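Informe de avance para Bokport – tarea «ordenar utensilios»

Hola a todos. Os cuento cómo va el proyecto en Werkovport, que ha sido un trimestre movidito. Llevamos 212 demostraciones grabadas de las 300 que os prometimos para octubre, todas por control remoto, con una persona moviendo los dos brazos y clasificando los utensilios por cajas.

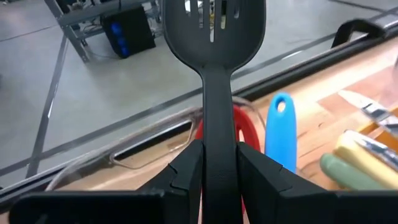 El agarre nos ha dado más guerra de la que esperábamos. Al principio cada operador cogía las cosas a su manera y el modelo aprendía una mezcla rarísima, así que escribimos una pauta. Con las espátulas pedimos lo que hace aquí la pinza: los dos dedos cerrados sobre el mango y la cabeza ranurada hacia arriba. Desde entonces descartamos muchas menos tomas (¡qué alivio!), y los nuevos le pillan el truco en una mañana.

También hemos cambiado el orden de la enseñanza. Antes empezábamos con la mesa llena y era un lío; ahora primero va una pieza suelta, luego varias separadas y al final el montón.

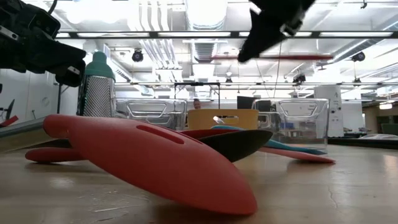
Última modificación de esta página: octubre, 16:40 h

El montón sigue siendo lo difícil. Cuando una pieza de silicona pisa a otra, el operador duda, y esa duda queda grabada. Hemos repetido 21 demostraciones solo por eso – prefiero decíroslo ya, que luego salen las horas en la factura. Estamos probando a apartar primero la pieza de arriba con un brazo y recoger con el otro, y de momento me gusta.

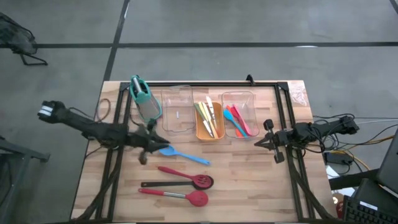 Los dos brazos sobre la mesa, con cuatro utensilios sueltos delante de los recipientes.

En cuanto a material, el mando que compramos a Edwards va fino, aunque el retardo se nota por la tarde, con la red cargada. Pediría un cable dedicado, que es barato y nos quitaría bastantes disgustos. Del guiado a mano (agarrar el brazo y llevarlo) hemos hecho solo 3 sesiones: se aprende rapidísimo, pero cansa muchísimo.
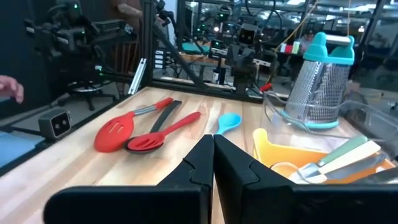

Desde Drodville nos comentan que ellos no tirarían las demostraciones con titubeos, que las etiquetarían aparte, porque las correcciones del operador también enseñan a recuperarse de un fallo. Me parece buena idea y quiero probarlo con las que ya teníamos descartadas.

Para el próximo informe espero tener las que faltan y una primera comparación con y sin titubeos. Lo del cable, si me decís que sí esta semana, lo pido enseguida.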